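Patchnotizen zu Yeoman: Was sich im Dezember-Update ändert

Seit gestern Abend läuft auf dem Testserver die neue Version von Yeoman. Ich habe die Änderungen an der Karte Flulthorpe durchgespielt und protokolliert, soweit das in einer Sitzung geht.

Zuerst zur neuen Klasse. Cedia startet mit 900 Lebenspunkten und liegt damit unter allen anderen Frontfiguren. Ausgeglichen wird das über einen Schild, der 438 Schaden absorbiert und sich nur außerhalb des Kampfes auflädt. Wer zu früh in die Mitte läuft, verliert ihn an die Bogenschützen und muss zurück. Auf Stufe neun steigen die Lebenspunkte auf 962, der Schild bleibt gleich. Ich halte das für zu wenig, zumindest im Modus mit zwei Basen.

Flulthorpe selbst wurde im Norden umgebaut. Der schmale Durchgang hinter der Mühle ist zu, dafür führt eine Rampe auf das Dach. Die Sichtlinie von dort reicht bis zum zweiten Punkt — für Fernkämpfer ein deutlicher Vorteil. Khanyisile Oosthuizen hat im Forum vorgeschlagen, die Brüstung abzusenken. Dem schließe ich mich an.

Die Warteschlange sortiert jetzt getrennt nach Gruppen und Einzelspielern. Abbrüche im Ladebildschirm kosten 100 Ranglistenpunkte, auch bei Verbindungsfehlern.
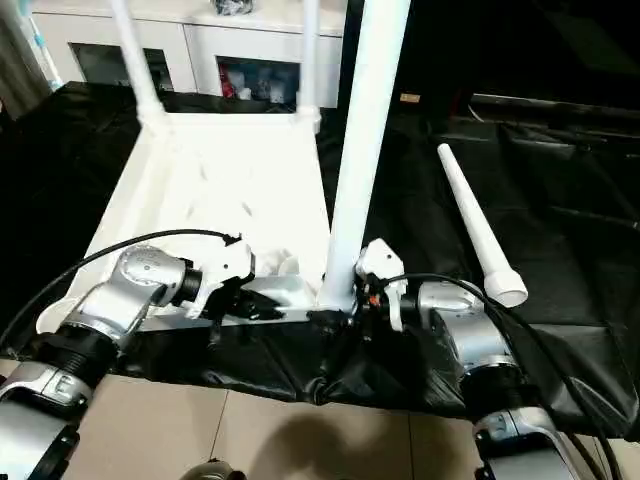

Offen ist weiterhin das Problem mit den Tastenbelegungen. Wer eine zweite Maustaste zuweist und danach die Klasse wechselt, bekommt die Standardbelegung zurück. Als Umweg hilft es, das Profil vor dem Wechsel unter neuem Namen zu speichern.

Den Bomesell-Modus habe ich noch nicht getestet, dazu folgt ein eigener Eintrag.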